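News > Robotics > Software

Layug 2.0 puts planner and gripper on the same clock

By Efren Tagle, September
Reading time: 4 min

Druldale pushed out version 2.0 of Layug this morning, its planning and control stack for single-arm kitchen work. Big change is under the hood. The old release ran perception, planning and motion as three separate processes, each with its own idea of what time it was. The new one puts the lot on a shared clock, and the planner can now throw away a path halfway through and start a fresh one without parking the arm first.

"We were planning against a counter that was already out of date," said Ayane Kamata, who leads the software side. "The arm would go to where the bowl used to be. Very confidently."

The test counter is kept cluttered on purpose. Plush food, a pot, appliances along the back, all at whatever angle they end up.

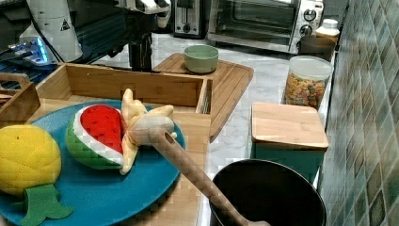

Plush fruit on the blue plate, with the cereal jar and toaster oven behind.

Soft toys are hard on the grasp code, Kamata says. A plush banana has peel flaps that stick out every which way, and the depth data comes back lumpy. Layug used to fit one box round the whole thing and squeeze. Version 2.0 splits an object into patches and scores each on its own, then hands the planner a short list of 6 grasps in place of a single best guess. If the first is blocked the planner drops to the next with no new perception call.

That fallback is where most of the speed comes from. Replanning is down to 8 milliseconds on the team's own workstation, from 16 in the last release. No outside numbers yet.

Glossy surfaces are still a pain. Tile and brushed steel both throw reflections that the old segmenter liked to turn into objects, and the arm would politely steer around things that did not exist. The fix is a dull one – a surface has to show up in two views before the collision map will take it.

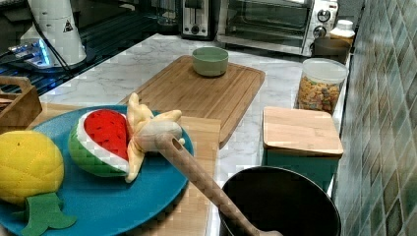 There's a cost. Thin items can vanish from the map for a moment if only one camera has them, spoon handles being the usual culprit. Jailson Trindade, who wrote the map code, has added a hold timer so anything already confirmed stays put when a view drops out. He would like it to be smarter. "It's a timer. I'm not going to dress it up."

Calibration has been reworked too. The previous version wanted a printed target and a fair bit of patience. Now the user picks matching points off the counter from two views and the solver does the rest, with a warning if the points are too bunched up. Trindade recomends corners of boards and boxes, and staying away from anything round.

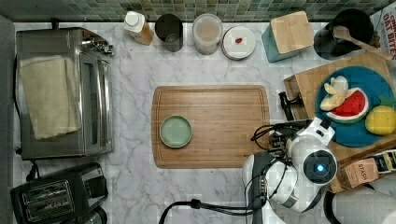

Looking down on the counter, board in the middle and the arm at lower right.

The other headline item is the log viewer, called Plestico. It came out of a side project by Wojciech Żak and has been folded into the main release. Camera views, joint positions, planner decisions, all on one timeline, and you can scrub back to see which grasps were on the short list and why each got rejected. Rejections come in everyday words – "too close to board edge", "wrist limit", that sort of thing – where there used to be an error code.

Żak says he built it after a long afternoon chasing a bug that was a swapped sign in a config file. Config files are now checked on load, incidentally. Should have been done years ago, he adds.

Drawers get their own treatment. A drawer that moves changes the collision map and the reachable space at the same time, and the old planner handled the two seperately, in the wrong order half the time. Layug now treats the front panel and the drawer floor as one moving body with a single slider value. The arm can plan down past an open drawer without reading the whole unit as a wall.

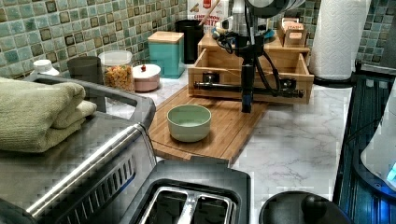 Not everyone is rushing to upgrade. Salvador Mendes looks after the automation software at Plindau, which has been on the 1.x line for its own bench work, and he plans to wait for the first patch. The new clock breaks any plug-in that keeps its own timestamps, and his group has 10 of those. "It's the right call, they should have done it," he said. "I just have to go and rewrite my stuff."

A conversion script ships with the release and covers the simple cases. Plug-ins that talk straight to the motion layer need doing by hand. Druldale says the 1.x branch will keep getting bug fixes but no new features, and didn't give an end date when asked.

Still missing – two-arm support, and any proper handling of liquids. Kamata said two arms is next on the list. Liquids she laughed at.

Release notes and the migration guide are up on the Druldale site now. Known issues are at the bottom of the notes, and the one about saved grasps from older versions is worth reading before you install.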